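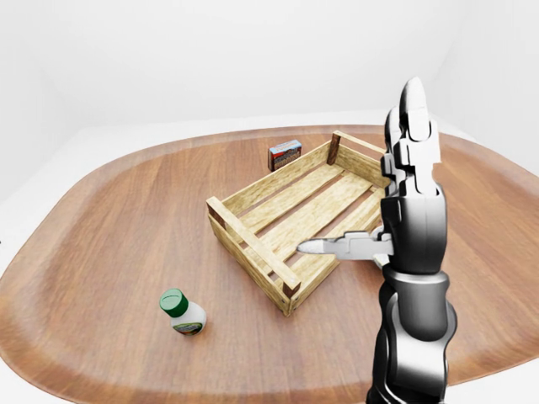
How Wood Grain Works: Reading the Secret Diary of a Tree

Run your fingertip along a wooden ruler, a door or a kitchen chair. Do you see the thin lines and streaks? Those lines are called grain, and they were made by a living tree, one year at a time. Every single piece of wood has its own pattern, and there has never been another one exactly like it. How cool is that?

To find out where the lines come from, we have to go inside the tree.

A tree is full of straws

Trees get thirsty! A tall tree has to move water from its roots all the way up to its highest leaves, and it does this without a pump or a heart. Inside the trunk are huge numbers of tiny tubes, much too small to see one by one. They point up and down, like a giant bundle of drinking straws held together with glue.

Water goes in at the roots and travels up the tubes. When it reaches the leaves, some of it escapes into the air, and that tugs more water up behind it. The whole tree is sipping, all day long!

Because the tubes run up and down the trunk, the grain of the wood mostly runs that way too. If you look at a plank and see long streaks, you can guess which way the tree was standing. The streaks pointed at the sky.

Fast wood and slow wood

Just under the bark there is a very thin layer called the cambium (say it: KAM-bee-um). This is where a tree gets fatter. The cambium makes new wood on its inside and new bark on its outside.

In many places spring is warm and rainy, and the tree grows quickly. It builds big, wide tubes with thin walls, and this wood often looks pale. Scientists call it earlywood. Later in the summer growing slows down. Now the tubes are smaller with thick walls, and the wood often looks darker. That's latewood. In winter the tree takes a rest.

One pale band plus one dark band makes one ring. One ring usually means one year. So if you find a stump with 18 rings, that tree was probably 18 years old when it was cut. You can even spot the good years and the hard years. A wide ring may mean there was plenty of rain and sunshine. A skinny ring may mean a dry summer, or hungry caterpillars that ate the leaves!

Trees in the hot, wet parts of the world sometimes have no clear rings at all, since it's growing weather there nearly all year.

So why don't planks have circles on them?

Good question! Rings look like circles only when you slice straight across the trunk, the way you slice a carrot into coins. Planks are cut the long way, like carrot sticks. Cut the long way, the rings turn into lines.

Where the saw goes makes a big difference. If it cuts through the middle of the trunk, the lines come out straight and close together. If it cuts nearer to the outside, you get big swoopy shapes like flames or mountains. Woodworkers call those cathedrals, because they look like tall pointed church windows.

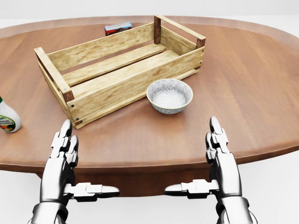
Then there are knots. A knot is the place where a branch was growing out of the trunk. The trunk kept getting fatter and wrapped itself around the bottom of the branch, so part of the branch ended up hidden inside. When the saw goes through, you see a round or oval spot, usually darker than the rest. The grain has to bend around it, like a stream flowing around a rock.

Some knots are tight and stay put for as long as the board lasts. Others come from a branch that had already died, and they can fall right out and leave a hole.

Why wood comes in so many colors

The outer part of a trunk is called sapwood. It carries the water and is often pale. The middle part is heartwood, and it has retired from carrying water. The tree stores special chemicals there that help keep bugs and rot away, and those chemicals can turn it brown, red, orange or even purple.

Different trees have their own colors too. Pine is usually yellowish, walnut is chocolate brown and cherry is reddish. People also add stain, oil or varnish, so the color you see may not be the color the tree made. Sunlight changes wood as well. Lift up something that has been lying on a wooden shelf for a long time and you may find its shape underneath!

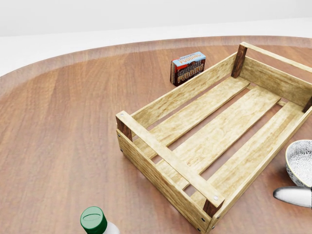 Pale wood and reddish-brown wood, both with plenty of grain to look at.

With the grain or against it?

Wood splits easily along the grain, between the tubes. Breaking it across the grain is much harder, because you have to snap all those tubes. Try it with a stalk of celery. You can pull the strings apart lengthwise with your fingers, but snapping a fat stalk in half takes a real crunch!

Builders think about this all the time. A shelf is made with the grain running along its length, so that it stays strong in the middle. Sanding goes along the grain too, because scratches going across it show up badly.

Be a grain detective

You will need a sheet of thin paper and a crayon with the wrapper peeled off.

Find a piece of rough, unpainted wood, such as an old fence board. (Ask a grown-up first, and watch out for splinters!)
Hold the paper flat against it.
Rub gently with the side of the crayon until lines appear.
Write down where you found it.

Try to collect 6 rubbings from different spots. Can you find a knot? A cathedral? Which one has the closest lines?

Words to know

Cambium: the thin growing layer under the bark
Earlywood: wood made when the tree is growing fast
Latewood: wood made later in the growing season
Heartwood: the older wood in the middle of the trunk
Sapwood: the outer wood that carries water

Page updated 23/04/2026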